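3 min read

Section 8. House rules for opening a computer with the Skenen hand

These rules apply at every Erkard bench where the hand works inside a desktop chassis. They were drafted by Anjana Akanda and argued over by Radu Dobre, who still thinks rule 5 is fussy. Rule 5 stays.

8.1 Before the hand moves

1. Shut the computer down and pull the power cord. The switch on the back is a suggestion. The cord is a fact.
2. Hold the power button in for 8 seconds, then let go.
3. Take the cover off yourself. The hand can do it, in the sense that a raccoon can.
4. Set the force limit to 300 on the Varnance panel. The factory setting is 457, a number chosen by someone who has never paid for a motherboard.
5. Write the limit in the bench log before you start. Memory improves wonderfully after an accident, so we don't rely on it.

CAUTION: Never open the power supply. It is a closed box and should die a closed box. If the job seems to call for it, you have the wrong job.

8.2 Reaching in

6. Bring the hand in slowly, fingers partly closed. Open them only when they are clear of the frame. 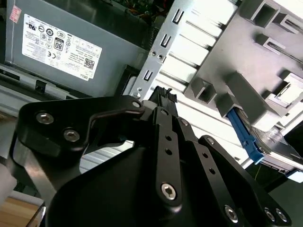 7. Keep one person on the stop button for the whole reach. That person doesn't hold coffee, a phone or a conversation.
8. Touch latches and brackets only. Cables are moved by people, who can feel when something is about to let go.
9. If a finger catches on an edge, stop. Don't wiggle. Back out along the path you came in on.

NOTE: Error 3619 means the thumb has met something it can't push. Clearing the error doesn't remove the something. Look first, then clear.

8.3 Coming out

10. Open the fingers fully before you lift, unless you mean to take a part with you.
11. Park the hand and switch it to Hold before anyone reaches into the chassis. One set of fingers at a time.
12. Sign the log. "Fine" is not an entry. Kadir Bilgin reads these on Monday and will come and find you.

Erkard Bench Guide | Questions: ask Kadir Bilgin | © Erkard, all rights reserved | Back to top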